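Workshop notebook, July
Bench sorting, Friday entry

Started 7:40. Cell was already powered from the night before, which we agreed not to do, so I've put the shutdown sheet back on the inside of the cabinet door. Homed both arms, ran the empty cycle twice, no faults. Left arm is still a bit noisy on the second joint when it slows down. Logged it again.

Plan for the day was mixed pick and place with small bottles and pegs, then dropper bottles on their own in the afternoon, then a talk with the packing bench people from Zamora about what their day looks like once this moves over to them. The talk ran longer than the testing did, so most of this entry is about that.

Morning layout was spread out on purpose. The old trial had everything in straight rows and the numbers looked great, and then the Zamora bench pointed out that nothing ever reaches them in straight rows. Pieces come tipped out of a tote and somebody pushes them apart by hand. So loose spacing it is, with different cap colours mixed in among the white pegs. 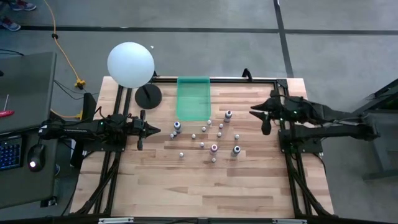
Pegs are the easy part. They're short and they don't mind being nudged. Bottles are harder, mostly from the approach: if the fingers come in a little high they close on the cap and the bottle swings. I dropped the approach height in Flemutus and slowed the last bit of travel. Better, but the cycle is longer, and I'd like the bench to see both versions before we pick one.

Total for the week is 579 completed picks. Target was 700. The gap is mostly stoppages, and 17 of those needed a person to walk over and clear something. I want that second number on the front of the report. A stoppage costs the arm very little. It costs the person their place in whatever else they were doing, and at Zamora that person will be checking labels against a sheet.

We talked about that a lot. Right now there are four people on the packing bench. Each one picks, checks, places and signs for a tray. Under the plan as Sustham wrote it, the arms pick and place, two people check and sign, and the other two go to receiving. On paper nobody's hours change. What does change is that the checking becomes the whole job. One of the bench leads said she does her checking while she picks, with the bottle in her hand and the label turning toward her, and she isn't sure she'd catch the same things looking at a tray of them standing up. I didn't have an answer. I've written it down as a test: same trays, checked both ways, same people, compare misses.

She also asked about the pace. With people at the bench the pace comes from the slowest tray and everyone sort of adjusts. I said the cell can wait, there's a hold input. She asked who gets to press it. Good point. In the current build only a supervisor login can hold the cycle for longer than a minute. I've asked for that to be changed so anyone at the bench can hold it and nobody has to explain themselves on the screen afterward.
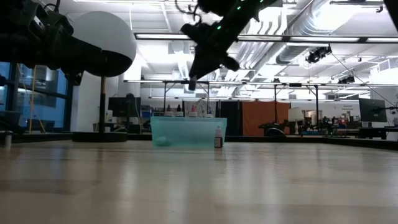 Will people at the bench be expected to fix the arms themselves?

Clearing a dropped bottle and restarting the cycle is bench work, and everybody there will be trained to do it. Anything with a tool in hand, or a fault that comes back after a restart, goes to maintenance, and the bench goes to hand packing until it's sorted. The written procedure should say so in those words, as the draft has "operator intervention" all over it and that could mean anything.

Hand packing as the fallback needs some thought of its own. If people only do it when the cell is down, they'll be slow at it on exactly the day it's needed. Suggested one hand-packed run a week, kept on the schedule for good. Production planning won't love it. I'll put it in anyway.

Other points from the talk, in no order:

- Reaching. Two of the four have shoulder complaints from the long reach over the bench and would be glad to lose it. First thing anyone said that was plainly in favour.
- Noise. They're used to a radio. Need to find out if the restart tone can be heard over one.
- Pay grade for checking. Not mine to answer. Passed on.
- Screen text. Flemutus says "part lost" when the grip opens early. They'd like it to say where.
- Training in work time, not after shift.

Afternoon was droppers, with taller bottles in the mix so there was a change of height to deal with.

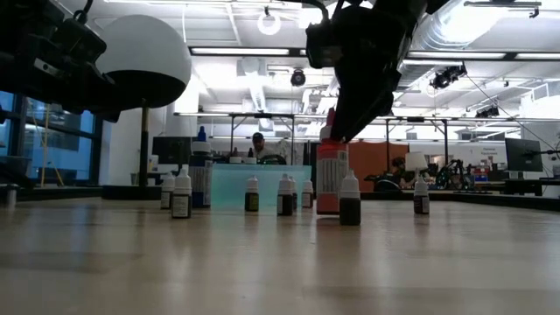 Leen Bataineh
Process technician, bench automation

Narrow tips are what we need to plan around. The finger pads are wide compared with a nozzle, so the grip should be taken on the body and below the label edge if we can manage it. Scuffed labels won't scan, and an unreadable label comes straight back to the checkers as extra work. The Fleltomel pads are softer and might help. They're on order.

For next time: hold input change, label scuff check with the new pads, the two-way checking test. Ask Zamora for a real tote of mixed stock so we stop guessing how it lands. Also need a second copy of the shutdown sheet.

Cell off at 4:55, cabinet locked, key back on the hook.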